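Destell Robot Arm Club: Frequently Asked Questions

Updated in December by the people who answer the email 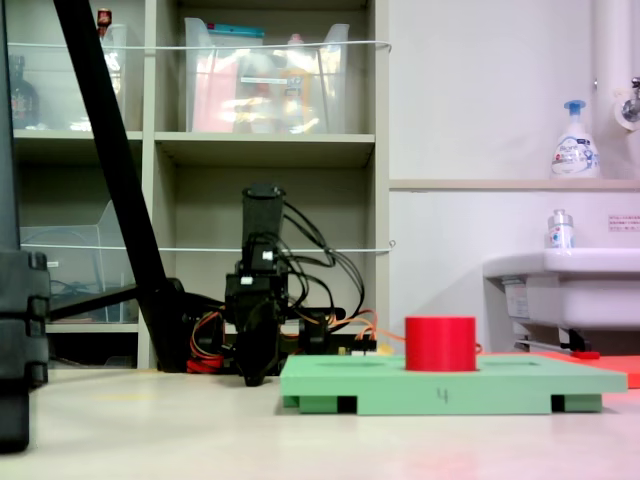

The red cylinder on board 4, with one of the club arms behind it.

Do I need to know how to program?

No. You need to be able to type, read an error message to the end, and resist closing the window before you have done so. The second one takes most people a few weeks.

What do we do all term?

You get an arm to pick up a block and put it where it was supposed to go. That sounds like an afternoon. Ask any current member how their afternoon is going.

Why blocks? Why not something useful?

Blocks are cheap, they don't leak, and they don't mind being dropped. Last year a team asked to work with eggs. We said they could after they had placed a block 100 times without a miss. The offer stands.

What are the numbers on the boards?

Each board has its own number, written on by hand. Put it in your log every time you run a test. Boards that look the same are not the same, and an arm tuned on one can be oddly clumsy on its neighbor. If your log says "the green one," we can't help you.

How big are the teams?

Two people. One drives, one writes things down, and you swap halfway through the session. Teams of three were tried. The third person mostly ate.

Do I have to buy anything?

There's a $135 fee for the school year, which covers parts, replacement servos and the Santoro Cup entry. If the fee is a problem, write to us and we'll sort it out quietly. Please don't buy your own arm first. People do, and then it has the wrong connectors.

Can I take an arm home?

No. The kits stay at Destell. You can take home your code, your log and your grudges.

Which software do you use?

Goltum, for moving the joints and recording positions. It's on the club computers and you can put it on your own laptop too. The manual is long and was clearly written by someone in a hurry. Start at the chapter on calibration and come back to the introduction if you're ever curious.

What is the Santoro Cup?

Our end-of-year contest against the Gokex club across town. Each team gets one arm, one board and a fixed set of placements. Our best score so far is 94 out of a possible 100. Gokex has beaten it, and they bring it up.

My arm shakes. Is it broken?

Probably not. Check these before you report it:
Is the base clamped down?
Is a cable catching on a joint?
Are you asking it to move at full speed?
Did you change something and forget?

If it still shakes, switch it off, put a note on it saying what it does, and pick another one. "Doesn't work" is not a note.

What if I break something?

Tell us. Servos wear out and gears strip — it's in the budget. The only thing that gets people in trouble is putting a dead arm back on the shelf and walking off whistling.

Can parents watch?

Yes, at the Cup and at the December open session. Be warned that a good run is slow and quiet, and a bad one is slow and loud.

Can I join in the middle of the year?

Yes, if there's a team with a gap. You'll spend your first session reading your partner's log, so you'll find out fast whether they kept one.

How do I sign up?

Use the form on the club page. You'll get a reply with your start time and the room. If nothing comes within a week, check your spam folder, then write again.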